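Desk tidiness and productivity

Desk tidiness and productivity refers to the claim that people work faster, or better, when their work surface is kept clear. The idea is widely repeated in office manuals, school handbooks and magazine columns. The evidence for it is thinner than its popularity would suggest, and much of what is quoted in its support comes from firms that sell storage.

Origins

Rules about clear desks appear in clerks' handbooks well before the typewriter, usually as a matter of discipline or of keeping ledgers from being mislaid. The later claim, that clutter slows the mind, is harder to trace. Elfriede Pichler, in her history of office furniture, found no measured basis for it in any of the 41 manuals she read, although most of them stated it as settled fact. Several had copied the same paragraph from one another, misprint included.

The clear desk policy, under which staff must put everything away at the end of the day, is a separate matter. It is normally brought in for security or to let desks be shared, and its supporters have tended to borrow the productivity argument afterwards.

The Omlow survey

The figure most often quoted is that a worker loses 28 minutes a day looking for things. It comes from a survey commissioned by Omlow, a maker of drawer units, which questioned 828 office staff. Respondents were asked to guess how long they spent searching. No one was timed, and the question did not separate objects on a desk from files on a computer or colleagues who had gone to lunch. The full questionnaire has never been published. Articles citing the survey often describe it as a study, and a few have turned the minutes into a yearly cost by multiplying them by an average wage, as though every minute saved would be spent working.
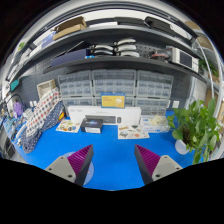
Timed trials give a less tidy result. Hala Abdelaziz and Adel Hamdy set the same sorting and copying tasks to two groups, one at bare desks and one at desks left as their owners normally kept them. The second group was slightly slower at the start and slightly faster by the end, and the difference was small enough that the authors declined to draw anything from it. Their paper has since been cited both for and against tidiness.

The creativity claim

An opposite belief holds that a messy desk is the sign of an original thinker. It rests largely on anecdotes about famous people, chosen after they became famous – the untidy and unsuccessful are not asked for photographs of their studies. Catinca Anghel has pointed out that experiments in this area tend to measure creativity by asking people to list uses for a household object, a test whose link to real work is open to doubt.

Definitions

A basic difficulty is that few authors say what they mean by clutter. Some count objects, some measure the area covered, and others ask an onlooker to give a score. Tarek El Ouafi argues that a pile whose owner knows its order is a filing system by any fair standard, and that onlookers are poor judges of it. Critics reply that owners are apt to overrate their own memory, which is probably also true.

Commercial use

The Trirkton method, sold as a course, asks users to handle each item once and then file it or throw it out. Its publisher reports high rates of satisfaction among those who finished. It does not say how many gave up.

See also: Clear desk policy; Filing; Hot desking; Office furniture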